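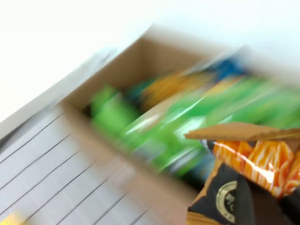 The policy for the box-picking task is trained only on what the wrist camera records, so the quality of those recordings was the first thing we had to settle. Each demonstration was driven by hand through the leader arm and stored as a sequence of stills with joint positions. Fast wrist turns over the box gave stills in which the yellow-orange item further back in the box is reduced to streaks, and the cardboard edges are soft. Colour survives this kind of blur much better than print does. We kept such stills if the goods could still be told apart by colour.

3.2 Recording procedure

The follower arm was an Atow unit with a two-finger gripper. Recording was done with the Clostier logging software, version as supplied by the department. One demonstration consists of an approach, a grasp, a lift and a release. The operator was asked to pause briefly before closing the fingers. In the first batch this pause was often skipped.

We recorded 536 demonstrations in total. Of these, 151 were rejected on review, 67 of them for blur at the moment of grasp and the rest for dropped goods or missing joint data. Blur during the approach alone did not lead to rejection.

3.3 Blur measure

A simple sharpness score was computed for every still from the variance of the Laplacian. The threshold was set by hand on a sample of 50 stills. It works poorly where a bright white background takes up much of the picture, as the score is then low even when the arm is at rest. A threshold on wrist speed, taken from the joint data, was added and gave fewer false alarms.

3.4 Remaining work

Exposure time is still on automatic. It will be fixed at a shorter value in August and the grasp phase recorded again at the Plestonmont laboratory. The lamps there are stronger. Training runs on the present set are described in section 4.

Draft of Jul 25, 2020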